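To: Vusthorpe house list
Subject: Re: folding and bed in the back bedroom

Aušra Eglītis wrote:
> The bed in the back room has the fitted sheet on. Can someone
> write down how you do the blue cloth? Ela asked twice.
> Also, is the Fendau sheet worth buying again?

Steps as I do them, bed first.

1. Pull the sheet toward the headboard, then tuck the foot.

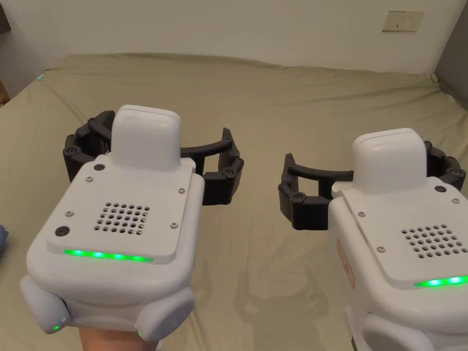 2. Lay the blue cloth near the foot end and find two corners. Hold one and draw the other away from you until the edge is straight.

3. Fold in half, then in half again. It should end up around 30 cm wide. 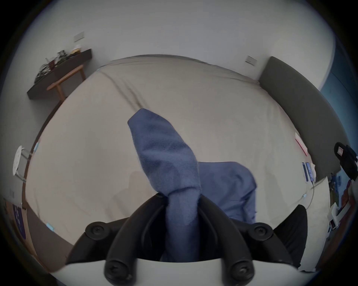

On the Fendau sheet, I would buy it again, but one size up. Ours has been through the wash since November and the elastic is fine. The trouble is width. You get long diagonal wrinkles like the ones running down from the upper left, and smoothing by hand only moves them. Pinching the cloth in the middle gives you a twisted bunch, so take it by the corners. The order code is 618 if you want the same color.

Please clear the bed before you start. Phones and cards can go on the wall shelf once the clothes there are put away.

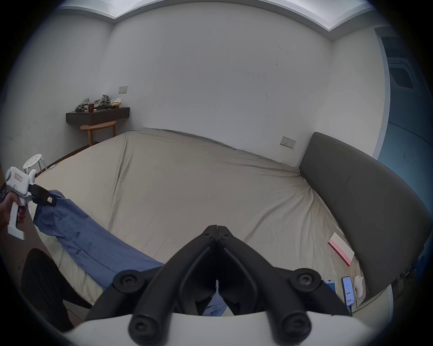 Does the cloth need ironing before it is folded?
Only if it has been sitting in the basket overnight. Otherwise shake it out twice and fold.

I can bring 4 more cloths up after lunch.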